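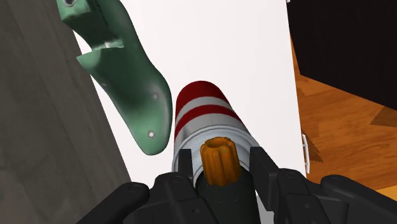
Abelhas mortas na entrada da colmeia em agosto, devo me preocupar?

Natsumi Iwasaki
Boa tarde a todos! Tenho duas colmeias no fundo do quintal, compradas de um criador da Erkard, e este é o meu segundo ano com elas (ainda me sinto muito principiante, por isso perdoem se a pergunta for boba). De uns dias para cá encontro de manhã um montinho de abelhas mortas na frente de uma delas — ontem contei 32. A outra colmeia está normal. As que sobram parecem trabalhar bem, entram com pólen e tudo, e a rainha está pondo. O vizinho pulverizou o pomar dele na semana passada, mas não sei com que produto. Espero, alimento, mudo de lugar? Agradeço de coração qualquer ajuda.

Futosau
Olá, Natsumi, seja bem-vinda, e de boba a pergunta não tem nada! Uma colônia forte perde muitas operárias todos os dias só de velhice, e a maioria morre longe, no campo. 32 na entrada, com postura boa e pólen entrando, não me tiraria o sono. O que eu faria é anotar o número toda manhã, sempre à mesma hora, e varrer depois para não contar as mesmas duas vezes. Se passar de 100 de um dia para o outro, ou se vir abelhas tremendo no chão com a língua de fora, aí sim pense no pomar e guarde uma amostra no congelador. A colônia costuma compensar as perdas criando mais, mas isso gasta reservas, então dê uma olhada no mel e no pão de abelha. E converse com o vizinho, com um potinho de mel na mão — o meu passou a me avisar na véspera e a pulverizar só ao anoitecer. Mudar de lugar eu deixaria como último recurso.

Jevano
É varroa. Trata logo.

Xie
Pode ser varroa, Jevano, mas eu mediria antes de tratar. Natsumi, faça o teste do açúcar de confeiteiro com meio copo de abelhas, longe da rainha, e conte os ácaros que caírem. Repita na outra colmeia para comparar. Depois volte aqui com os dois números que a gente ajuda a interpretar, com todo o gosto!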